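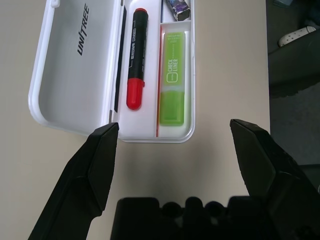
Figure 5. Wrist camera view over the open case: marker in the left channel, highlighter in the right.

5.1 Observation

The policy in this part of the course receives one wrist image and the joint state at each control step. Both are stamped on arrival and placed in a ring buffer. The control loop reads the newest image whose stamp is older than the newest joint reading, then interpolates the joints back to the image time. Do not pair by arrival order. Most of the faults Bảo Huỳnh marked down in the September submissions came from this one shortcut.

The gripper fingers are visible at the bottom of Figure 5 and should be left in. Masking them removes the only cue in the image for the tool position relative to the tray. If you crop, crop from the top, and check that the small top compartment is still inside the crop before you train on it.

5.2 Choosing a target

Segmentation is done in two passes. The first finds the tray by its white walls against the beige table. The second looks for coloured regions inside each compartment. The lime-green highlighter separates cleanly on hue. The marker does not: its barrel is black, as are the fingers, and a plain threshold will join the two when the gripper comes down over it. Use the red caps as anchors and fit a line between their centres. The line gives the grasp axis, and its midpoint gives the first guess for the grasp point.

Lettering on the lid and on the highlighter produces strong corners. Feature trackers will lock on to it. This is acceptable for the lid while the case is still, and a source of error for an object once it is held and starts to turn.

5.3 Approach and close

The approach is planned in the tray frame. Estimate that frame once, from above, and hold it fixed during descent, as the walls leave the view before contact. Finger opening is limited by the channel width. Sutcliffe's planner (module clandirley, function plan_descent) rejects any pose in which a fingertip crosses a wall, and returns the nearest allowed yaw.

Command rate is 25 Hz. The lab set holds 1586 episodes, of which 1226 are for training. Keep the split as supplied; episodes recorded in one session share a case position and must stay on the same side of it.

5.4 Exercise

Write the second segmentation pass. Output one mask and one grasp axis per occupied compartment. Then repeat it with the hue channel removed and report which objects are lost. Submit code and a one-page note to Nikau Sutcliffe through the Sekulitz server. Reading: Azevedo notes, chapter 5, up to the section on hand-eye calibration.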